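Household Linens at the Brodordale House
Gallery — Textile Collection

The Brodordale House holds 3229 household textiles, most of them plain working pieces: table covers, hand towels, napkins, dish cloths and bed linens. The greater part came from homes in Brodordale and Sendale, where they were washed, mended and used until the cloth wore thin. Fine embroidered work is shown in the upstairs rooms. The pages of this gallery are given to ordinary linens and to the way they are sorted, folded and put away.

Textiles enter the workroom on the ground floor through the Skoryk Room, which was fitted out for this purpose with open shelving along one wall and tables at standing height. Each piece is entered in the register before any other work begins. The register gives the type of cloth, its measurements, any laundry marks, and the condition of the hems and corners. Pieces that need repair are set apart and entered on a second list.

The Skindier Bequest, received in May, added 600 pieces to the collection. It consists mainly of kitchen and table linens from a single household and includes a number of sets that had been kept together. Sets are registered under one number, with a letter for each piece, and are stored in the same box. Single pieces are stored by size.

Folding follows one method throughout the house. The cloth is laid on a clean, bare table and opened out by hand from the center toward the corners. Creases are eased with the flat of the palm. No iron is used at this stage. Large table covers are folded in thirds along the length and then rolled — a hard fold left in place for years will weaken the threads. Napkins and small cloths are stored flat, no more than 6 to a stack, with a sheet of plain tissue between them.

White cloths are handled separately from colored ones. They show dust and marks readily, and the tables are wiped down and left to dry before a white piece is put on them. Rings, watches and bracelets are removed, and pens are kept off the tables. Pencils may be used at the register desk.

Visitors may see the workroom from the corridor during opening hours. Persons wishing to study particular pieces should write to the collections office, giving the register numbers where these are known. A selection of 800 entries may be consulted in the reading room, and further entries are added as the register is checked. Photographs for private study are permitted without flash. Requests to reproduce gallery photographs should be sent to the same office.
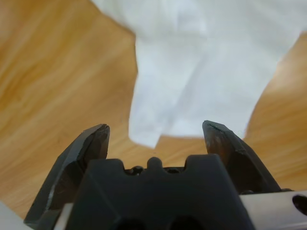 White cloth on a wooden tabletop, lying crumpled. Plain white pieces are registered under household linens, and those without a laundry mark are listed by size at the end of each section.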